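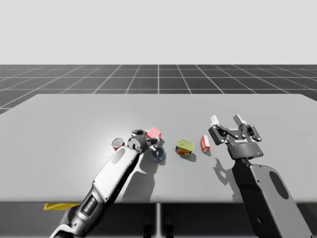

Two simulated robot arms over the shared table used for the Hoduleck open day.

Hoduleck opens its simulation lab to visitors

Dec 14, 2025 – Hoduleck, which develops control software for two-armed robots, opened its simulation lab to customers, students and local residents. The company received 316 visitors over the day, up from 295 at the first open day in July of last year.

Visitors followed the work on large screens in the main hall. The program was built on a table-top handling exercise, in which two arms share one table and a set of small household items, among them a bowl, a tin of canned meat and a small carton. The same exercise is used inside the company to test new releases of Emero, its planning software, before they are sent to customers.

"People often see only the finished machine in a factory," said Kristof Peeters, managing director of Hoduleck. "We wanted to show the part that comes before, when the software is still being tried out and a mistake costs us a few minutes of computer time."

Sessions lasted 30 minutes and were given in groups. Each started with an introduction to the model of the robot and went on to the view that an operator has from behind the gripper.

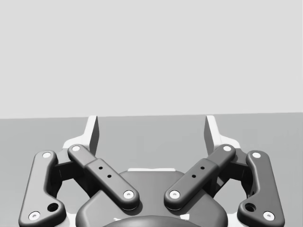
The gripper model from behind, with both fingertips open.

Annelies Dierckx, who leads the simulation team, explained how the linkages are modeled. Each link and each pivot has its own entry in the robot file, with limits on how far it may turn. Errors in those limits are among the most frequent causes of failed tests, she told visitors, and her team checks them by hand before every release.

Students from two technical schools were given extra time at the workstations. They could change the opening of the fingers, the closing speed and the height of the approach, and then run the exercise with their own settings. Eight workstations were available. 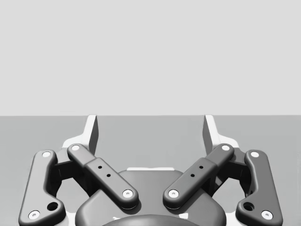
View over the palm of the gripper toward the far side of the table.

The afternoon was given over to questions from industry. Daher and Zulteck, both customers of Hoduleck, sent engineers to talk about their use of Emero in packing and sorting. Most of the questions dealt with lighting, with the time needed to model a new product, and with the step from a simulated cell to a real one. Hoduleck advises new customers to plan seven weeks for that step.
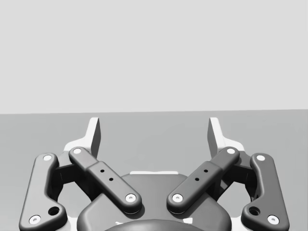
For Shota Honda, the most useful part was changing the settings and running the exercise again straight away. He would have liked a longer session, he said, and asked whether schools could get the table exercise to use in class. Hoduleck is looking into this and expects to make a teaching version available next year.

The next open day is planned for July. Registration will open in the spring on the Hoduleck website. Groups of more than eight people are asked to contact the company in advance.

Press contact: Barış Özkan, Hoduleck communications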